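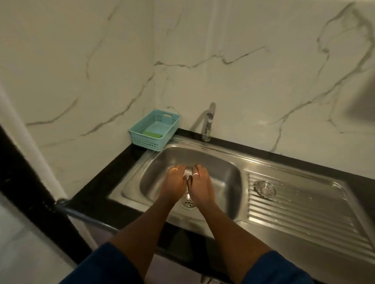 Bumari sink works, visitor afternoon in May

The tour starts in the press hall and ends in the demonstration kitchen, and the second half is the more useful one for anyone who has to specify or maintain these units.

Bowls are drawn from flat sheet on two presses. The larger one, supplied by Garrido, was running during our visit at up to 319 bowls per shift. Corners come out rounded, and the radius is checked with a plain gauge before trimming. The drainboard ridges are pressed in a separate step. Units go from there to brushing, where the grain is set along the long side. The standard worktop cutout for the Stastano series is 935 mm wide.

In the demonstration kitchen a single-bowl unit with a drainboard on the right is set into a black countertop, with white marble-patterned wall behind. The care routine taught there is short. Wipe the bowl walls first, then the rims, then the back edge behind the bowl, and finish along the ridges in the direction they run. Use a soft cloth and no steel wool.
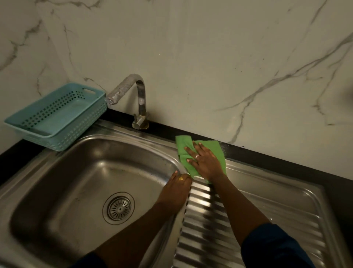
The back edge takes the most work – water collects at the faucet base and leaves mineral marks on chrome sooner than on brushed steel. Cuser, the firm that runs the care courses, recommends diluted citric acid, rinsed off promptly. The bowl strainer should be cleaned on the same round, as grease builds up in the perforations.

Some practical notes. Ear protection is handed out at the door and is needed in the press hall. The walk takes two hours with no seating until the kitchen. Spare strainers are sold at the front desk, card payment only.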